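Week 3: Where the Heat Goes (kitchen physics, evening class)

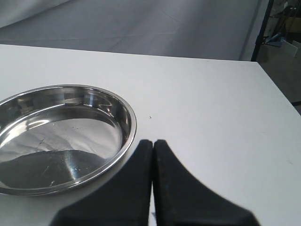

Olga Ortuño wrote in after last week to ask why her cakes brown faster in a dark tin than in a shiny one, same oven, same shelf. Great question, and I'm stealing it for tonight! Shiny metal bounces a lot of the oven's radiant heat away, while dark metal soaks it up (so the crust gets going sooner). I usually drop the oven 25 degrees Fahrenheit for dark tins and start peeking early.

For next time, read chapter 3 and bring your own oven notes, messy ones are fine.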